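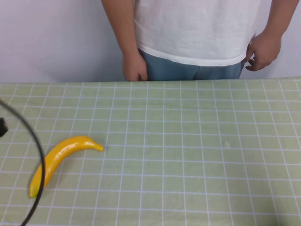 Does it matter where you put the banana?
Student project report, tabletop manipulation group

My project started with an argument over lunch. Bogdan Urbańczyk, who supervised me, thought that if you teach an arm to pick something up from demonstrations, you get most of your success from where the object was placed during teaching, and that the number of demonstrations comes a distant second. I thought he was exaggerating. I wanted more data, because more data always sounds good, and because I'd already written the recording script and was rather proud of it.

So I set up the dullest task I could think of. One toy banana, one green cutting mat with a printed grid, one arm, and a fixed camera looking across the mat. Pick the banana up, lift it, put it down again. The banana is smooth, shiny plastic and it curves, so it's harder to hold than you'd guess (I'd started with a block and the block was far too easy – everything worked and I learned nothing).

The grid turned out to be the most useful thing I had. I gave every square a letter and a number and wrote a little program, Tiltilura, that told me where to put the stem end and which way to point it. Before each run I placed the banana, stepped back behind the table with my hands down by my sides, and let the camera save a still of the start position. Then I went round and drove the arm through the pick by hand.

I recorded two sets of 200 demonstrations each. In the first set, which I called Marnidden, I put the banana wherever I felt like it. In the second, Padano, I did exactly what the program said, including the squares I would never have picked, right down by the near edge and out towards the corners. Same arm, same camera, same person driving. I trained the same small network on each set, 3,000 steps every time, and kept all the settings fixed.

When I plotted Marnidden afterwards I was a bit embarrassed. I honestly believed I'd been random, but nearly all my placements were in the middle of the mat, and I'd hardly ever pointed the stem away from me. People are terrible at random. I am, anyway.

For testing I chose 22 start positions that weren't in either set, spread over the whole mat, and ran each trained network once from every one of them. A pick counted if the banana left the mat and stayed up until the arm stopped moving. Dragging it along didn't count, though I was tempted to be generous a few times.

The network trained on Marnidden managed nine of the 22. Padano managed 17. I stared at those numbers for quite a while and then went to tell Bogdan, who was very nice about it.

What interested me more was how the failures looked. With Marnidden the gripper went off confidently towards the middle and closed on nothing if the banana was near a corner. It didn't hesitate at all! With Padano the misses were near misses. It got to the right square and then closed too close to one of the ends, and the banana slid out. I think that's a different problem, to do with the curve and the shiny surface, and more spread in the placements probably won't fix it.

I also tried a cut-down version of Padano, with only 20 demonstrations but still spread evenly. It got six. So the amount of data does matter, and I'd like that noted, but it was only three behind the full Marnidden set with a tenth of the recordings.

Things I'd do differently. I'd keep the lighting the same all day, because the right-hand side of the mat is dimmer and I never checked whether that affected anything. I'd also sort out the cable. A loop of it hangs in front of the table on the left and crosses the camera's view, so when the banana was on that side a bit of it was sometimes hidden behind the cable. Three of Padano's five failures were on the left. That might be chance, with so few tests, but I should have taped the cable back in the first week and I kept not doing it.

And one test per position isn't enough. I ran out of booked time in January, and if I'd had another fortnight I'd have repeated all of them before touching anything else. Someone from the Grabowska lab asked whether the result would hold with a second object on the mat and I had to say I don't know.

The placement lists, the Tiltilura code and both sets of recordings are in the group's shared folder. If you use the lists, check which way round your grid is numbered. Mine starts at the near left corner, and I changed it once part-way through, so ignore the file marked old.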